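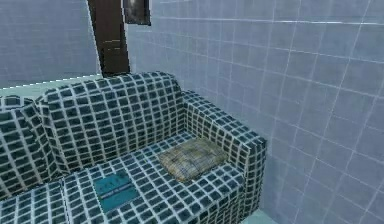

Drovora is a maker of upholstered furniture and furniture fittings based in Predville. It was founded by Milagros Gaete and Ignacio Huenchumán as a workshop producing metal legs and brackets for other firms, and moved into complete sofas and armchairs after taking over the frame shop of Wouters, a former customer. Most of its seating is sold under the Esitero name. The range is built on plain, rounded shapes and is offered in a choice of patterned covers. A dark blue-green fabric with a regular grid of small squares, divided by thin white lines, has a look close to ceramic tile, and the lines bend with the cushions and arms. Patterns of this kind are harder to cut than plain cloth, as the lines have to meet at the seams.

The company sells mainly to hotels, letting agents and furniture shops. Orders to a customer's own drawings are accepted from 100 pieces, with a usual delivery time of 30 days — longer in April, when the hotel trade places most of its orders. Legs are supplied in sets of 4 and packed separately from the frame.

Uriel Paredes has run the Predville works since the founders stepped back from daily management. The fittings side, still the larger of the 2 divisions by number of orders, is headed by Ching-wen Au.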